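Chapter 6
Habitual Residence and the Burden of Proof

Aims of the chapter

After working through this chapter the reader should be able to separate nationality, right of residence and habitual residence; state which records are normally accepted as proof of each; and set out the residence history of a person who has lived in more than one country.

6.1 Three questions that are often confused

A person who moves abroad acquires, in time, several different relationships with the new country. The first is permission to be there, shown by a visa, a permit or a stamp. The second is presence, the plain fact of having been inside the border on a given day. The third is habitual residence, a judgement made by an official or a court about where the person's ordinary life is carried on.

Permission may exist without presence. A permit holder who never takes up the permit has the right to live in a country and does not live there. Presence may exist without permission, and both may exist without habitual residence, as in the case of a contractor who spends one season on a site and keeps a household elsewhere. Students should settle which of the three questions is being asked before they look at any evidence. Many poor answers to the exercises in Chapter 5 came from using a permit to prove a fact about daily life.

6.2 Day counts and their limits

Some systems use a fixed number of days as a first filter. A day count has the advantage that it can be checked against entry and exit records. Its weakness is that it says nothing about the quality of the stay. Two people may each be present for 400 days over the same period, one in a rented flat with a local doctor and a school place for a child, the other in a series of hotels.

The treatment of the day of arrival and the day of departure also varies. Either may be counted, both may be counted, or neither. A person who crosses a border often, for instance a haulier or a nurse with shifts in the next country, can gain or lose 20 days in a year on this point alone. The rule must be read from the text of the scheme in question and never carried over from another.

6.3 The Moussa file

The following case is used throughout the chapter. The applicant, referred to by the name of the file, was employed by Moteck as a maintenance planner and was posted first to Dunholm and later to Lavthorpe. The posting to Lavthorpe was meant to last 2 months. It was extended by letter, then extended again, and the applicant remained. The lease in Dunholm was given up in December, but post continued to go there. A storage unit was kept near the old address at a yearly cost of 800, in local currency.

The authority asked for proof that the applicant's ordinary life had moved. The employer's letters proved where work was done. They did not prove where the applicant slept, shopped or spent a free afternoon, and the authority gave them modest weight. 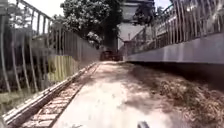 Residence is proved for the most part by small and regular acts, and the records of such acts are rarely made with proof in mind. A utility bill, a library card and a repeat prescription are typical. Private photographs are sometimes added to a file, and they should be handled with care. A view along a narrow concrete path, with a drainage channel and a metal railing fence down its left side, may show a route that a resident uses every morning, but the same view is open to a visitor. It gains value only when joined to a date, an address and a second record from an independent source.

6.4 Weight and order of evidence

It is useful to sort records by who made them and why. Those made by a third party in the normal course of business come first – bank statements, meter readings, payroll entries. Those made by a third party at the applicant's request come next, and include letters from landlords and employers. Statements by the applicant come last. They are still needed, as they explain gaps that the other records leave open, but they should follow the records and should not contradict them.

Gaps should be declared. A file with a stated gap of one month is usually easier to decide than a file in which the same gap has been covered by a vague letter. In the Moussa file the gap fell between the end of the lease in Dunholm and the first rent payment in Lavthorpe, and section 6.5 considers how it was dealt with.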